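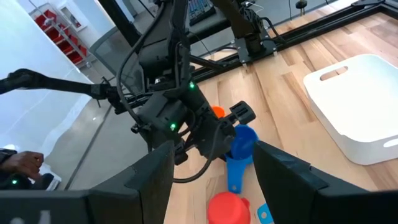
Glykeria Petridis wrote in after the last edition to ask why her Kenow scale showed 69 g for a cup of flour on one day and a good deal more on the next, and whether the scale needed service. In most cases it does not. Flour settles in its bag, and a packed cup holds more than a spooned one. If the readings change with the same object on the platform, follow the steps in this section.

4. Setting up and zeroing the scale

4.1 Placing the scale

1. Choose a flat, hard surface. Do not use the scale on a towel, a silicone mat or a folded cloth.
2. Turn the scale over and pull the tab out of the battery compartment.
3. Check that all four feet are screwed in as far as they will go.
4. Set the scale down and press lightly on each corner of the platform. If it rocks, move it to another spot.
5. Keep it away from fans, open windows and the exhaust side of a refrigerator.

Note: If the scale has been stored in a cold garage or pantry, leave it at room temperature for an hour before first use.

4.2 Zeroing

1. With nothing on the platform, press ON. The display shows all segments, then 0.
2. If the display shows anything other than 0, press TARE once.
3. Wait for the small circle at the left of the display to stop blinking.

4.3 Weighing into a cup or bowl

1. Place the empty container on the platform.
2. Press TARE. The display returns to 0.
3. Add the ingredient slowly. Very small amounts added a pinch at a time may not register.
4. To add a second ingredient, press TARE again and continue.

When you remove the container, the display shows a negative number. Press TARE to clear it.

CAUTION: The container counts toward the maximum load even after you press TARE. A 700 g stoneware bowl leaves that much less room for food.

4.4 Checking with the 200 g weight

The check weight is in the lid of the box, under the card insert.

1. Zero the scale as in 4.2.
2. Set the weight in the middle of the platform. Handle it by the knob.
3. Read the display. A result within 1 g either way is normal.
4. Move the weight to each corner in turn. The readings should match the first.

If a corner reads low, check the feet again. If the middle reads wrong, replace the batteries and repeat the check. If it is still wrong, hold UNIT until CAL appears, set the weight in the middle and wait for END.

Do not use coins or canned food in place of the weight.

Error codes are listed in section 7. Replacement weights are part number 1355.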